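5.3 What went wrong with the canisters

I'd planned to keep this section short, but the fault we hit in April ate up so much of our time that I think it deserves a proper telling. We were running the shelf-picking task with the Vemach controller, and the hand kept squeezing long after it should have stopped. The first time, I blamed myself. The second time, I went and found Isauro Zavala, and we both stood there with the stop button within reach, feeling a bit sick.

The logs told us most of it. The grip force is meant to be checked every 2 ms, but when the tilt of the wrist went past a certain point, the check was skipped and the last good reading was used again and again – for around 500 ms at a stretch. That's half a second of squeezing blind (a very long time if your thumb is in the way!).

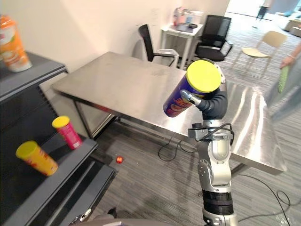 Snack canisters made the problem much easier to spot than the stiff blocks we'd used before, as their walls give a little before the force reading climbs. With the blocks, the reading shot up at once and the older safety limit caught it, so we'd been passing our own tests for months with a broken check underneath. I still wince about that.

Our fix was dull but it held up. A stale reading now counts as a fault, and the fingers stop closing as soon as one turns up. We also put the limit in the hand's own board, so it no longer depends on the main computer keeping pace. Figure 7 plots the grip force before and after the change, with the skipped checks shaded. I'd still keep people's hands away from the fingers while it's closing – we haven't tested the new limit with the wrist turned fully over.

Related items
Slip detection on the Ruvodia hand
Serrano: notes on stale sensor readings
Stop buttons and where to put them
Gimton shelf-picking task, revised rules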